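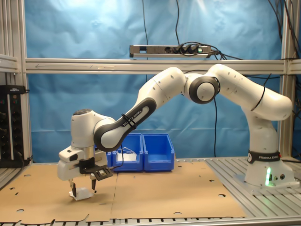 Where Did the Lunch Go? Food Waste in Our School Canteen
A student project report by Ludivine Tanguy and Killian Huet

Home Projects Student Work Contact

Why we picked this

We first got talking about food waste in the lunch queue, which is probably where most of the good ideas at our school start. Killian had just tipped out half a bowl of pasta and felt bad about it, and I had an apple in my bag that had been there since the week before. Our teacher, Ms Joly, said that if we were going to complain about it we might as well measure it, and so we did — for two weeks in February, with a set of kitchen scales and a lot of buckets.

What we did

We put out three buckets at the end of lunch: one for fruit and vegetables, one for bread, and one for everything else. Hugo Hamel from the year below helped us on the days when one of us had band practice. After the bell we weighed each bucket, took off the weight of the bucket itself, and wrote the number in a notebook. On the first day we forgot about taking off the bucket, so we had to go back and fix that page, and we would tell anyone trying this to weigh the buckets before lunch and write it on the side in marker.

We also asked students to fill in a short form about why they left food. We were hoping for lots of answers and got 646, which was far more than we knew what to do with. Typing them up took a whole weekend and most of a packet of biscuits (all eaten, none wasted!).

What we found

Bread was the biggest surprise. On sandwich days the bread bucket was mostly crusts, but on soup days it was whole rolls, many with one bite out of them. The canteen gives everybody a roll with soup whether they want one or not. Fruit was the next worst, and the forms told us why — people said the oranges were too hard to peel before the bell.

The most common reason for leaving food was not having enough time. The second was that the serving was too big, especially among the younger students, who get the same scoop as the seniors.

What we would change

We would love to see rolls in a basket so people can help themselves, oranges cut into quarters, and a smaller scoop for anyone who asks. Mathis Pons in the kitchen was very kind about our suggestions and has already tried the basket. We haven't weighed anything since, so we can't say yet if it made a difference, but we'd like to do it again in winter, when there is more soup.

Related projects
Rainwater tanks and the Zukonville garden
How loud is our library?
Walking to school: a travel diary
The colours of autumn leaves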